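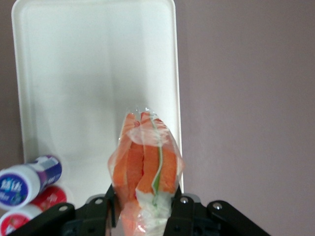
Zallia Catalogue, le référentiel produits pour les équipes qui en ont marre des tableurs

Je vous raconte d'abord comment je suis tombée dedans, ça ira plus vite qu'une plaquette. Un samedi matin, café à la main, j'ai voulu corriger un seul libellé dans le catalogue de mon ancienne boîte. Un seul ! Le produit existait dans quatre fichiers, sous trois noms différents, avec deux codes qui se contredisaient. À midi j'y étais encore (et le café était froid depuis longtemps). C'est de cette matinée que vient Zallia Catalogue, et je m'occupe du produit chez Tasosley depuis le premier jour.

Ce que ça fait

Zallia rassemble vos fiches articles au même endroit : libellés, codes, unités, fournisseurs, pièces jointes. Vous importez vos fichiers comme ils sont, même moches, et l'outil vous propose les rapprochements. Vous validez, vous refusez, vous revenez en arrière si vous avez cliqué trop vite – moi la première. Chaque modification garde son auteur et son heure.

La détection de doublons, c'est mon chouchou. Quand j'ai passé la base de démonstration dedans, elle a sorti 1 086 paires suspectes. J'en ai relu une bonne partie à la main, par curiosité, et j'ai trouvé des fiches jumelles qui ne différaient que par une espace en fin de ligne. On a ajouté un nettoyage automatique dans la foulée, il est activé par défaut.

Les connecteurs

Il y en a 16 dans la version actuelle : bases SQL courantes, CSV, tableurs, dépôts SFTP, API REST et le connecteur Skondar pour ceux qui ont déjà notre module d'entrepôt. Le connecteur Skondar fonctionne dans les deux sens, les autres en lecture seulement pour le moment. L'écriture vers les bases SQL est prévue pour mai. Si le vôtre manque, écrivez-moi quand même, je tiens la liste à jour et je la lis vraiment !

Deux formules

Formule Atelier : jusqu'à 3 000 fiches, six utilisateurs, tous les connecteurs, sauvegarde chaque nuit. Elle convient très bien à une petite équipe et vous pouvez y rester des années.

Formule Slaoui : fiches et utilisateurs illimités, circuits de validation, droits par champ, environnement de test séparé. On me demande souvent pourquoi ce nom : c'était le nom de code du projet, on s'y est attachés, il est resté.

On passe de l'une à l'autre sans réimporter quoi que ce soit. Dans l'autre sens aussi, à condition de redescendre sous la limite de fiches.

Installation

Hébergé chez nous ou sur votre propre serveur Linux, au choix. Pour la version serveur, prévoyez 16 Go de mémoire et une base PostgreSQL. L'assistant d'installation pose six questions, pas plus, et vous pouvez reprendre où vous en étiez si on vous appelle au milieu (on vous appellera).

Ce que Zallia ne fait pas

Pas de facturation, pas de gestion des stocks, pas de traduction automatique des fiches. Pour les stocks, regardez plutôt du côté de Skondar.

L'essai

L'essai est ouvert à tous, sans carte bancaire, avec vos données ou avec la base de démonstration. À la fin, vous exportez tout en CSV ou vous continuez. Le bouton « Créer mon espace » se trouve en haut de la page, et le formulaire de contact arrive directement chez moi.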